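Folded Things: a small collection of notes and pictures on folding laundry

README, last edited 4 May 2020
Kept by Marlene Macedo

What this is

A folder of pictures and written notes about folding clothes on a flat table. T-shirts mostly, with a few tea towels and one fitted sheet that has its own file and its own warnings. It started as a page of instructions taped up in a laundry room and grew, as such pages do, until the tape gave way.

The notes are meant for anyone who wants to compare ways of folding, write their own instructions, or settle a domestic argument with reference to a document. I can't promise the last will go well.

What's in the folder

notes/ - the written folding methods, one plain text file per method
tables/ - heights and surfaces, and what I thought of them
pictures/ - stills, sorted by garment and then by stage
words.txt - the list of terms, see further down
grumbles.txt - corrections people have sent in, with my replies

There are 7 methods. Four are for T-shirts and differ mainly in where you make the first fold, a subject on which people turn out to have been raised very strictly. The methods are named after whatever I was calling them when I first wrote them down, so you'll find Hetach, Polta, Reisinger and Irkeo. Only Reisinger is still recommended without a footnote.

The four T-shirt methods

Hetach: sleeves in first, then sides, then up from the hem. Gives a narrow packet that stands in a drawer. Slow. Everyone who uses it mentions that they use it.

Polta: fold in half down the middle, sleeve on sleeve, then up. Quick, and leaves a crease straight down the front of you for the day.

Reisinger: lay the shirt flat, bring the hem up into a band, smooth, then fold the sides in over it. The band gives you a firm edge to hold on to for everything that follows. It's the one I use at home, which is why it has the longest file.

Irkeo: the one where you pinch two points, cross your arms and flick. Works beautifully in films. The file is short.

Stages

Pictures are filed under one of these labels:

heap - cloth as it came out of the basket
flat - spread out, nothing folded
band - lower part turned up, nothing else done
sides - sleeves and sides brought in
packet - finished, or declared finished

The band stage is the one people send queries about. A garment goes under band as soon as the hem has been turned up, wrinkles or no wrinkles. I used to have a separate label for neat bands and it was hardly ever needed. 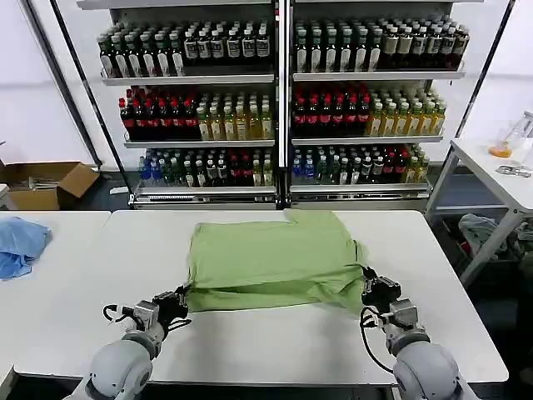
Stage: band. Light green T-shirt on a white table, hem turned up and held at both sides. Wrinkles across the band.

The wrinkles matter less than you'd think at this point. Let them be until both corners are down, then run the flat of the hand from the middle outwards. Smoothing from one side to the other just moves the wrinkles along, like sweeping leaves into next door's garden.

What matters more is that the two corners of the hem travel together. If one gets ahead, the band comes out as a wedge, and every later fold inherits it. You can still make a packet out of a wedge, but it will lean, and the packet above it will lean as well.

Tables

White tables are the best for pictures and the worst for morale, as they show every bit of lint. Against that, a pale green shirt has an edge you can find on one, and finding the edge is half the work. The same shirt on my own kitchen oilcloth (lemons, leaves) could be anywhere.

Leave more room than the shirt needs. With long sleeves, leave more than that. A second table pushed up against the first is useful for whatever is waiting its turn, provided you don't start putting the finished ones there too. I have refolded a whole pile that way and only noticed at the end.

The height that suits me is in tables/heights.txt, along with the height that suits my sister, who is wrong about it but tall.

On cloth that hasn't been sorted out yet

Soft, light cloth crumples into shapes that hide which end is which. Before trying any method, find a seam. On a T-shirt the hem is the easiest thing to look for, being long, straight and stitched. The neck is the easiest thing to mistake for a sleeve. Once you've got the hem, pull it towards you and let the rest follow.

A picture goes under heap if I can't make out the stage by looking. I don't guess from the one before it. Dark lines are no help either, as a crease and a shadow can look much the same on green cloth, and I've stopped pretending to tell them apart.
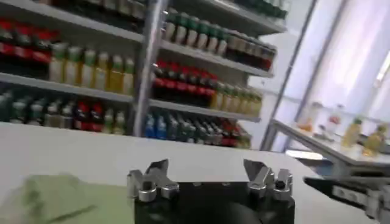
Words used

Hem: the bottom edge. Never the sleeve ends, whatever grumbles.txt says.
Band: the doubled strip made by turning the hem up.
Packet: the folded garment. I had "parcel" until last August and may have missed a few.
Lean: when a packet is thicker on one side.
Refold: starting again. Not a failure, though it is logged.

Known problems

The Polta file has 2 versions of step three, and they disagree. I've left both in as I can't remember which I believed.

Green shirts are heavily favoured. Anyone hoping to learn about folding black jumpers will find little comfort.

The fitted sheet file runs to 40 lines and ends with advice to roll it up and shut the cupboard door.

Using and adding

Copy what you like, and keep the stage labels if you pass the pictures on. New methods are welcome if they're written in plain steps and have been tried on more than one shirt. Please don't send Irkeo again. Corrections go at the bottom of grumbles.txt, with your name, so I know who to reply to at length.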